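Re: [mudgway-politics] That speech at the Flollar rally

On Mar 5, 2026, a list member wrote:
> Did anyone sit through the whole thing? I gave up when he called
> the council "traitors". Is it true 3,000 people turned up?

I did, all 2 hours of it! The organisers say 3,000 but the Stunico news site went with 1,000, and I know which I'd believe (I got a seat, for one thing). The "traitors" bit got the biggest cheer of the night, which I found pretty grim. Three people near me walked out.
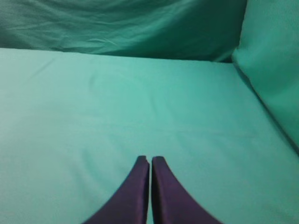 Purple tips, almost touching

What bothers me more is that our own lot haven't answered him. The bus cuts he was shouting about are real, and if we leave it until September he'll have that whole argument to himself. I'd like us to do a stall on Nustance Road with the proper figures on it. 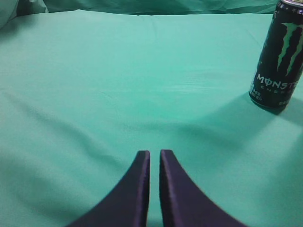
The stall needn't be fancy, just a table, some leaflets and people who can keep their temper. I do like a pale green cloth like that one, but somebody please iron out the creases first! Who's free to help with the leaflets?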